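Office inspection checklist, editorial floor, Skostley Magazine
Inspected Tuesday, April 15, 2025. Completed by Mitra Naseri, production editor and floor safety rep.

Marks used: OK, FIX (needs work before the next inspection), N/A. Comments follow the mark where there is something to say. The last inspection was done before the copy desk moved up from the second floor, so some items have no earlier result to compare.

## 1. Exits and walkways

- [x] Main stairwell door opens fully – OK
- [x] Rear exit sign lit – OK
- [ ] Rear exit path clear – FIX. Two pallets of the June issue were delivered early and left in the corridor. 426 copies by the packing slip. They go to the mailroom, and the courier has been told which door to use.
- [x] Aisle between copy desk and art department – OK. Bins moved back under desks.
- [ ] Carpet edge at the fact-checkers' row – FIX. Lifting again at the same seam. Tape is not a repair. Building management has the request.

## 2. Desks and work surfaces

- [x] Desktops free of splinters, chips and sharp edges – OK
- [x] Table legs tight, no rocking – OK. One bolt tightened at the proofreading table.
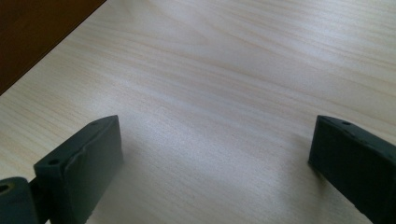
- [x] Height-adjustable desks go up and down without sticking – OK. The one by the window is slow but it gets there.
- [ ] Guillotine trimmer guard in place – FIX. The guard is there but the thumbscrew is missing. Trimmer is tagged out until Greron sends the part. Use the scissors or ask the printer for trimmed proofs.
- [x] Light level at proofreading stations – OK

## 3. Shelving and storage

- [ ] Bound volumes shelved at waist height or lower – FIX. The full run of back issues is still on the top shelf in the library nook. Each volume is heavy and people are reaching for them from a chair with casters. Swap with the style guides, which are lighter and used less now that most of us look things up online.
- [x] Step stool available – OK. Returned from the kitchen.
- [x] Shelving anchored to wall – OK. Checked all brackets by hand.
- [ ] Boxes of manuscripts off the floor – FIX. 15 boxes from the short story contest are stacked beside the radiator. Fiction has until the end of the week to move them.
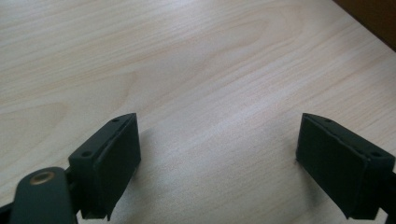

## 4. Electrical

- [x] No power bars plugged into other power bars – OK
- [ ] Cords clear of chair wheels – FIX at the intern desk. Cord cover ordered from Ghorbani.
- [x] Space heaters – N/A. None found this time.
- [x] Kettle and toaster cords undamaged – OK

## 5. First aid and fire

- [x] Extinguishers tagged and in date – OK
- [ ] First aid kit stocked – FIX. Out of finger bandages. Paper cuts account for nearly every entry in the log, so I have asked for a box of 200.
- [x] Fire warden list posted – OK. Updated with the copy desk's new extension.

## Follow-up

Items marked FIX in sections 1 and 4 are to be dealt with within 48 hours. The carpet seam depends on the Simia building office and may take longer – walk around it for now. Send me a note when your item is done and I will come by and initial the sheet. Completed sheets are in the blue binder at reception.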